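Search Umach Kids Search Go

Did That Many People Really Come to the Game?

Sports clubs love big crowd numbers. When the Harries played at Cistia Park in August, the club said 2721 fans were there. Maybe so. But what does a number like that mean? It's worth asking before you believe it.

Who does the counting?

Usually the club does. That's a bit like grading your own spelling test. The club may be completely fair, but it also wants you to think its games are popular, so keep your eyes open.

Tickets or people?

Some clubs count every ticket sold. Say your family buys 4 tickets and then everybody gets the flu. Your seats are empty all night, and the club can still put all of you in the crowd. Other clubs count only people who walk through the gate. Both kinds of number get called "attendance," and the news often doesn't say which one it is.

What about free tickets?

A club can hand out free tickets to schools. Those kids are real fans in real seats, but they didn't pay. A big crowd doesn't always mean a lot of money.

What does "record crowd" mean?

Ask: a record for what? The Diteretti ground holds 3000 people. If the club says it had its best crowd ever for a rainy evening game, that could be a pretty small crowd. With enough extra words, almost anything is a record.

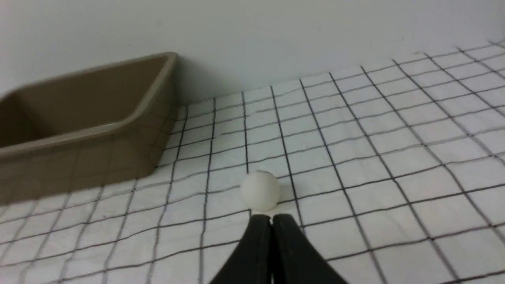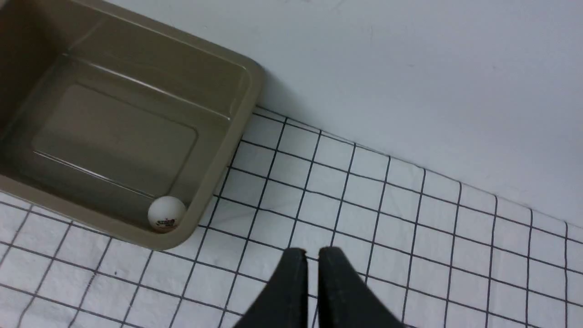

Try it yourself

At your next school game, guess the size of the crowd first. Then count one row and multiply by the number of rows. Did you get the same answer? If a friend says there were 51 people, ask how they know. Did they count the players too?

More from Umach Kids
Why do teams change their shirts so often?
Who pays the referee?
Is home advantage real?

Contact us | Copyright Umach Kids | Back to top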